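# How does a poem get into a book?

Have you ever written a poem? Maybe you scribbled it on the back of your spelling list, or made it up on the bus and forgot half of it before tea. If you have, then you've already done the first job of a poet. But how does a poem get from a scrap of paper to a real book with a spine and a cover and a place on the library shelf? It's a long trip, and it's full of good bits!

## First, you need a lot of poems

A story book usually has one big story in it. A poetry book has lots of small things that have to live together. A grown-up poet might write for years before there are enough. Some poems take ten minutes. Some take ten months, because one word in the middle is wrong and the poet can't think what the right one is.

Writing a poem again and again to make it better is called **drafting**. Each try is a draft. Let's watch one grow. This is a first draft:

> The rain is falling on the shed.
> It is very loud.

That's fine, but lots of people could have written it. Second draft:

> Rain on the shed roof,
> loud as marbles.

Better! Now we can hear it. Third draft:

> All night the shed
> was spilling its marbles
> and never ran out.

Do you see what happened? The word "rain" has gone completely, and it's still raining. (You might like the second one best. That's allowed. Poets argue with themselves about this sort of thing all day long.)

## Then they go in order

A set of poems in one book is called a **collection**. Once the poems are written, the poet has to decide who sits next to whom, a bit like planning the tables at a party. Two sad poems in a row might be too much. Two poems about foxes might be just right, or they might get in each other's way.

Lots of poets do this on the floor. They print every poem on its own sheet, spread them all over the carpet and crawl about swapping them. If you have a cat, shut the door first.

Let's pretend our collection is called *Hellier Street*, and it's all about the people and animals on one long road. We started with 266 pages of drafts in a big folder. After all the crossing out, we have a thin, neat pile, and every word in it has been read aloud. We count them up: 3,764 words. That's shorter than lots of single chapters in a novel! Poems are small, but each word has to work hard.

## Somebody has to say yes

A company that makes books is called a **publisher**. We'll call ours Bellier Books. We send them our poems with a polite letter, and then we wait. Waiting is a big part of being a writer, and it's the only part that isn't much fun.

Plenty of publishers will say no. It doesn't always mean the poems are bad. They may have all the books they can manage that year, or they may only like poems that rhyme. So poets send their work out again. Our pretend book gets 17 letters saying no before Bellier Books says yes. Hooray!

## The editor's pencil

Now we meet the **editor**. An editor reads every line slowly and asks questions. Did you mean this comma? Would the poem be stronger if it stopped sooner? What colour was the dog?

The poet doesn't have to agree with everything, but a good editor spots things the poet has stopped noticing. If you've ever read your homework aloud and suddenly found a missing word, you'll know the feeling.

After that comes the **designer**, who chooses the letters and decides how much white space to leave. White space matters a lot in poetry. A gap can be a breath, or a surprise, or a long quiet moment while someone thinks. The style of the letters is called a **typeface**. Let's say ours is called Narovetti, and it has a lovely curly Q.

## Where do the ideas come from?

Poets get asked this more than anything else. Some write about huge things such as the sea or the moon. But you can write a poem about something small and plain, too – a spoon, a bus stop, the washing. The Chilean poets, the Scottish poets, poets all over the world have written about everyday things, and you can join in today.

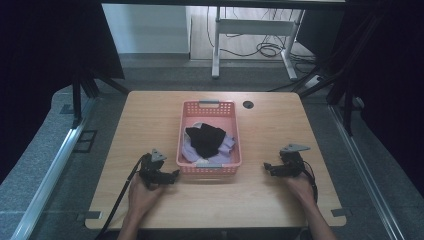 *A pink basket with some clothes in it. Could you write 2 lines about it without using the word "pink"?*

If you get stuck, try asking your object a question. What does it hear at night? What would it say if it were cross? Write down the silliest answer first, then keep going.

## Launch day!

When the books arrive from the printer, it's time for a **launch**. That's a birthday party for a book. There might be juice and crisps, and the poet stands up and reads a few poems out loud. Ours is at the Lodhi Bookshop at six o'clock, on a dark evening in December, and we've got butterflies.

Reading aloud is a skill of its own. Go slower than you think you need to. Look up at the ends of lines. If you lose your place, stop, find it and carry on – people won't mind a bit.

## Make your own

You can make a tiny collection this week. Fold two sheets of paper in half, tuck one inside the other and you've got eight pages. Put a title on the front, leave the back plain and fill the six pages in between with your own poems. Shuffle them about before you copy them in neatly. Then find someone to read it to, and don't forget to sign it!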